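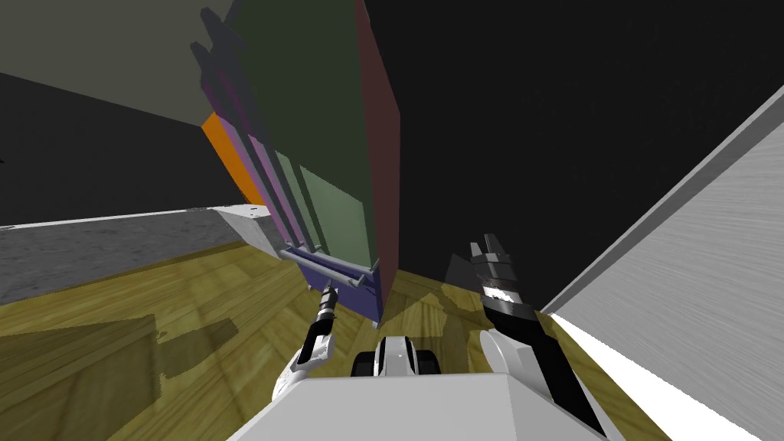

Two-arm drawer task in the simulator. The left gripper is at the drawer below its bar handle.

Planning and Budgeting for a Two-Arm Workcell: Frequently Asked Questions

These answers are for departments at Stirncombe that plan to ask for a two-arm mobile robot in the next equipment round. Questions not covered here go to Mahlet Wolde in Equipment Planning.

Do we need simulation results before we can request hardware?

Yes, for any request that includes arms. You do not need a finished controller. You need to show that the task you have in mind can be reached and attempted by the model of robot you want to buy. Opening a drawer or a cabinet door is the usual starting task, and the scene files for it are already on the shared drive.

What does simulation time cost us?

Nothing for the first 30 hours of compute per project. After that it is charged to your department at the internal rate. Most teams get through a reach study without going over. Training a policy from scratch will go over, so put it in your budget if you plan to do it.

How much should we budget for the robot itself?

Use $198,000 as the planning figure for a two-arm mobile base with grippers, controller and first-year support. It is based on the Wallner quote we received in March and does not include shipping, floor work or spare parts. Do not use the figure from last year's request form. It was for a single arm.

Can we ask for one arm now and add the second later?

You can, but ask the supplier for both prices in writing first. On the Wallner base the second arm mount has to be ordered with the base. Prasico sells theirs as an add-on, and the retrofit takes the robot out of use for five weeks. If your task has one arm holding something while the other works, request both arms from the start.

Which grippers are included?

Both suppliers include a basic two-finger gripper for each arm. Check three things against your own furniture and fixtures before you accept the standard fingers:

Clearance behind the handles. Thin bar handles close to the drawer front are the ones that cause trouble.
The width of the finger pads when open.
The maximum grip force, and whether it can be limited in software.

Custom fingertips are a separate line on the request. Tamás Farkas in the machine shop can make simple ones, and his hours are charged like any other shop job.

Does the furniture in the simulator have to match what we own?

Not in color or finish. The colors in the standard scenes are assigned to panels so that parts are easy to tell apart. Dimensions do matter. Handle height, drawer travel and the free floor in front of the cabinet should be measured on site and entered in the scene file. Two requests were sent back last round because the handle height had been left at the default.

What if our simulated furniture ends up tilted or out of place?

Check the pose of the base and the camera first. A view mounted on the robot can look tilted when the floor and the cabinet are both level. If the cabinet is off relative to the floor, the fault is in the scene file and should be fixed before you run the study. Yabsira Tsegaye keeps the scene files and can look at yours.

How much floor space should we plan for?

Plan for 49 square feet of clear floor per robot, plus whatever your furniture needs with its doors and drawers fully open. Walls and low counters near the work area count as obstacles. Put them in the drawing and in the simulation. A robot that reaches the drawer well in an open room may not be able to back away from it in a narrow one.

What else belongs in the budget?

Items that are often left out:

Spare gripper fingers and one spare cable set
Operator training, quoted by Tanmont per person
Floor marking and a safety scanner
The support contract from the second year on
Electrical work, if the charging station needs its own circuit

Is leasing an option?

Tanmont offers a lease on the Prasico base. It makes sense for a pilot with a fixed end. For anything expected to run longer than two years, buying has come out cheaper in each comparison we have made. Attach both quotes if you want the lease considered.

Who signs off on the request?

Your department head first, then Charoen Yensuk for safety and floor space, then Bezawit Adugna for funds. Send them the same version. Changes made after the safety review - even a different gripper - mean the safety review is done again.

How long does delivery take?

Wallner currently quotes 30 weeks from purchase order. Prasico would not commit to a date in its last quote. Keep your simulation setup running in the meantime, as the same scene files are used for the acceptance test.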